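Quiénes somos

Zitham es una empresa de embalaje de cartón ondulado con sede en Gidville. Diseñamos cajas plegables, las suministramos en plano y preparamos pedidos para tiendas y pequeños fabricantes que no tienen almacén propio. Somos 17 personas en plantilla.

Empezamos con una mesa, una guillotina manual y un cliente, la papelería Calimlim, que necesitaba cajas de un tamaño que no encontraba en catálogo. Les hicimos 111 unidades. Después llegaron otros encargos parecidos, casi siempre de tiradas cortas, y ese sigue siendo nuestro trabajo principal.

Qué hacemos

Cajas a medida. El cliente nos envía el producto o sus dimensiones y le devolvemos una muestra sin imprimir. Si encaja, se aprueba y pasa a corte. El pedido mínimo es de 30 unidades por modelo.

Preparación de pedidos. Recibimos la mercancía, montamos las cajas, colocamos el contenido con su relleno y cerramos. Trabajamos con artículos textiles, papelería, menaje y repuestos pequeños. No manipulamos alimentos frescos ni productos químicos.

Revisión de envases. Algunas empresas nos mandan una caja que ya utilizan porque se abre por la base o llega con las esquinas hundidas. La desplegamos, miramos los hendidos y las solapas y proponemos cambios. A veces basta con mover una solapa dos milímetros; otras veces hay que cambiar de canal, y eso encarece la caja.

Cómo trabajamos

Cada modelo tiene una ficha con las medidas interiores, el tipo de cartón y el orden de plegado. El archivo cuenta con 2454 fichas, incluidas las de modelos que ya no se fabrican, y las guardamos todas: un cliente puede pedir una reposición años después y no tiene que volver a enviarnos nada.

El plegado se prueba en mesa antes de dar por buena una ficha. Primero se marcan los hendidos, luego se levantan los laterales y al final se meten las solapas. Si una solapa obliga a soltar otra para entrar, el orden está mal y se corrige. También abrimos y volvemos a cerrar la muestra varias veces, porque muchas cajas se reutilizan para devoluciones.

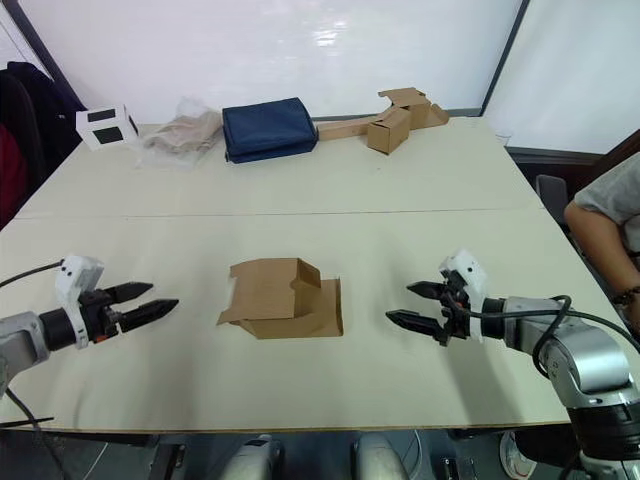
Caja de cartón ondulado a medio desplegar sobre la mesa blanca.

El cartón lo compramos a Grevico en planchas y lo almacenamos en horizontal, separado del suelo. Los recortes se agrupan por grosor: los grandes sirven para separadores interiores y el resto va a reciclaje.

Dónde estamos

La oficina y el taller comparten nave en el polígono de Gidville. Se puede recoger material en el muelle trasero, con aviso previo. En diciembre ampliamos el horario de recogida por la campaña de fin de año —conviene reservar hora— y los plazos de las cajas a medida se alargan una semana.

Para pedir una muestra, indique largo, ancho y alto interiores, peso del contenido y número de unidades.

Página actualizada el 3 de septiembre de 2019.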